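Dye notebook, back room at Drollutthorpe
3 December 2021

Madder again. I know, I know, I swore after August that I was done with madder until spring, but Fereshteh brought me a bag of root from her mother's garden and I couldn't leave it sitting there smelling like hay and pencils. So this is madder bath number whatever, and I'm writing it all down properly this time so that when Chidubem asks me how I got the brick color I can hand him the notebook instead of waving my arms.

Where I left off: the alum-mordanted skeins from the last page had been hanging on the rack since the end of last week. All the wool is the Grullard two-ply, the one that comes on the big cones and squeaks a little when you wind it. I still like it. It's scratchy for a hat and fine for anything else. Mordanted at 14 percent alum to weight of fiber, no cream of tartar (ran out, then decided I didn't care, then cared again once the water was already hot). Skeins rinsed once, squeezed, left damp in a towel overnight.

Root prep. Fereshteh's root is three years old according to her mother and looks it, nice fat pieces, orange right through when you snap them. I chopped 150 grams with the garden pruners and then ran it through the old coffee grinder in short bursts. Do NOT let Evaristo near that grinder, he has already made coffee in it once. I put a big X on the lid in marker and it has mostly rubbed off. Redo that.

First rinse: poured boiling water over the ground root, let it stand a minute, poured it off through the jelly bag. Did it again. The point is to get rid of some of the yellow and brown before the red comes out. Kept the pour-offs in the blue-lidded bucket, see further down.

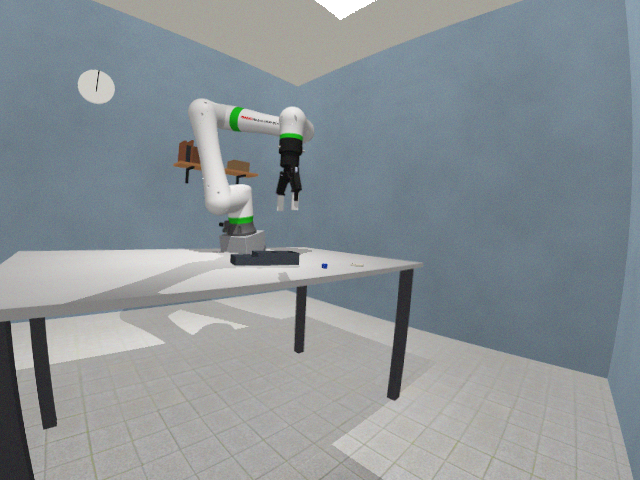

Then the main bath. Tap water here is hard enough to chew, which madder loves, so no chalk this time. On the chalk question, Ekaette and I still don't agree. She puts a spoonful in every madder bath no matter what the water's like and gets these gorgeous reds that lean a bit pink. I get a bit pink with no chalk at all at Drollutthorpe and a muddy salmon with no chalk at home, where we're on the rainwater tank. So I think she's just fixing her soft water without knowing it's soft. I've asked her to mail me a jar of it. She thinks this is hilarious.

Root into the pot in the jelly bag, water to cover plus a hand's width, skeins in at room temp. Brought it up slowly on the small ring. Target was 60 C and hold. I have been burned (not literally) by going over, because past 70 the browns come barging in and you get the color of an old saddle. Which is a fine color if you wanted a saddle.

Temps as I went, just from the candy thermometer, so take them for what they are:

Start, 18
After half an hour, 37
After an hour, 52
Hour and a quarter, 61, turned ring down to lowest
Hour and a half, 63, turned ring off, lid on, wrapped pot in the moving blanket
Two and a half hours, 56, ring back on lowest
Three and a half hours, 60, there we go

The blanket trick is Lăcrămioara's and it's so much better than fussing with the knob. Her version uses a straw-filled crate but I don't have a straw-filled crate, I have a moving blanket with a burn hole in it from the beeswax thing.

Color on the fiber at one hour: apricot. At two: proper orange. At three and a half: the red had turned up and I did a little dance. Left the first three skeins in overnight with the heat off and pulled the other two out so I'd have a comparison.

Pulled skeins, rinsed until more or less clear, no soap yet. Hung in the shade by the door.

Things I did wrong, for the record. I tied the skeins too tight again!! Every single tie has left a pale band, and it looks cute on one skein and like a mistake on five. Loose figure eights, loose enough to put two fingers through. I have written this in this notebook at least three times and I'm going to write it on the wall next. Also I didn't weigh the skeins dry before mordanting, I weighed them after, guessed at the water, and did sums backward, so the 14 percent up there should be read with one eyebrow raised.
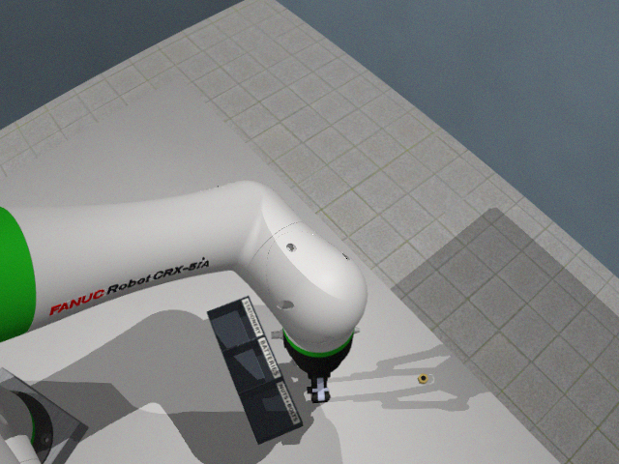
Overnight skeins, next morning. Oh they're good. They're really good. Deep brick with a bit of tomato in it where the light hits. The pair I pulled early are more of a terracotta and I like them too, but side by side you can see what the long soak buys you. Wound a little sample of each onto card and stapled them to the facing page. (If the staples have fallen out by the time you read this, the darker one is the overnight one, obviously.)

Did the vinegar and ash dips on snippets while I was in the mood. Vinegar, a glug in a jam jar, ten minutes: pulled it orange, quite a lot, more than I expected from the bottle I had, which is the weak kind. Wood ash water, same jar size, same time: went toward raspberry and also made the wool feel like a doormat. Iron, the tiniest pinch, in and out: a purple-brown I'd call prune. Prune is going on the list. Chidubem wanted something dark for the border on the Nwosu blanket and I'd been thinking walnut, but prune next to brick would be so much nicer than walnut next to brick. Ask him before he buys walnut hulls!

Second bath. Never throw out a madder bath, there's always more in it. Same root, same bag, topped up the water, two fresh skeins, same slow climb to 60. Came out coral. Third bath, one skein and a handful of loose fleece, gave a peachy pink that Fereshteh immediately claimed for baby socks. Fourth bath I'm going to try tomorrow if I can stand the sight of it. My guess is it'll be the color of a band-aid.

The pour-offs from the blue-lidded bucket: dropped in a scrap of mordanted silk to see what we were throwing away. Got a warm tan, a touch of yellow. Pretty, and not something I'd miss. So I'm keeping the rinse step. Lăcrămioara skips it and says she can't see the difference, but she's dyeing cotton, with the tannin and everything, and I don't think we're comparing the same animal (ha).

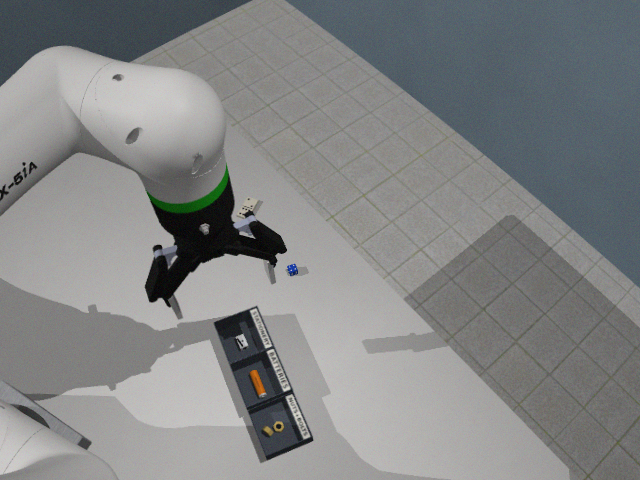 Washing. Waited two full days before soap, on Ekaette's advice, and I do think less came out than last time. Lukewarm water, small squirt of the Mumari wool wash, no agitation. First water was pale orange, second nearly clear, third clear. In August I washed the same afternoon and the sink looked like a crime. So, two days from now on, longer if I can be patient, and I can't.

Rub test with a damp white hankie: overnight brick left a faint smudge, terracotta left nothing, coral nothing, prune left a gray mark which is the iron and I should've rinsed it more. Rinsed it more. Still a bit of a mark. Fine for a border, not for a collar.

Light test: cut strips from each, half under black card, taped up in the south window next to the weld and the onion skins. The onion skins already look terrible. The weld is hanging in there. I'll look again when the days get longer, there's not enough sun at the moment to fade a newspaper.

Cost, because Evaristo keeps asking whether we could sell these. Root was free this time. If I'd had to buy it, roughly the price of a decent lunch per skein once you split it across the first two baths, plus yarn, plus the gas ring running all day, plus me. I don't think we can sell these. I think we can trade them, and Fereshteh's mother would like a shawl, so that's settled.

To do:
Order alum, the bag's down to crumbs
Cream of tartar, the big tub, and hide it from the baking people
New jelly bag, the seam's going
Ask Fereshteh's mom if she'll dig more in fall and whether I can come help
Re-mark the grinder
Dry the spent root and see if it's good for anything, there's a paper person at the Saturday market who might take it
Weigh skeins DRY
Loose ties loose ties loose ties

Forgot to say, the pot. Used the big stainless one with the dented side, not the enamel. The enamel has a chip on the bottom showing iron and I'm pretty sure that's what dulled the whole August batch. I'd blamed the root, and the moon, and Chidubem. Sorry Chidubem. The enamel pot is for walnut and prune from here on, I've put a bit of brown yarn around the handle so we know.

Next page: fourth bath, and Ekaette's water if it gets here without leaking.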